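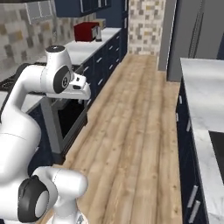 ## Unit 6: Where do the examples come from?

Handout for the May session. Read it before lab. Bring the worksheet from Unit 5.

Most papers you read this term give one line to data. "We collected 800 demonstrations in simulation." Then come four pages on the network. I'd like you to read that one line as if somebody were trying to sell you a car with it.

### What a simulated demo is

A person drives the arm through a task with a controller, or a script does it. The simulator saves the joint angles, the gripper command and the rendered view at every step. Run it again with the toaster moved or the counter in a different stone and you have another example for almost no money.

That last part is the whole appeal. It's also where I get nervous.

### The 119 problem

In the Listia exercise you'll get a set of 800 kitchen episodes. Strip out the copies made by changing only colors and textures, and 119 are left that a person drove from start to finish. The other 681 are the same hand motions in a repainted room. Is that 800 examples? The policy may learn to ignore cabinet color, fine. It learns nothing new about how to approach an oven handle.

Write both numbers down whenever you report a data set. If a paper gives you only the big one, assume the small one is embarrassing until shown otherwise.

### Things the renderer gives you for free

- Even light, if you don't ask for anything else. Real kitchens have a window and a bad bulb.
- Exact object positions. Your real robot won't have those, so check whether the policy was fed them.
- Clean floors and bare counters. Find me a kitchen that stays like that past 8 a.m.
- Contact that the physics engine made up. Drawer friction is a setting somebody typed in.

### Who decides what counts

Failed runs usually get thrown away. Plundo, the collection tool we use in lab, drops them by default. Turn that off. A policy trained only on smooth successes has never seen what a near miss looks like, and it'll drift into one soon enough.

Success is also a rule in a file. In the Quiambao task set an oven door is "open" at 70 percent of its travel. Why 70? I've looked and found no reason given. Move the threshold and the score moves too, with the same robot doing the same thing.

### Lab work

1. Drive ten episodes of the oven task in Plundo. Keep every one, including the ugly ones.
2. Make 100 variations of your best episode with the texture script.
3. Train once on the ten, once on the 100. Test both in the Trovville kitchen, which has a different layout.
4. Report success counts at two door thresholds of your choosing.

Half a page is plenty. If your 100 beats your ten by a wide margin, run it again with another random seed before you tell me about it.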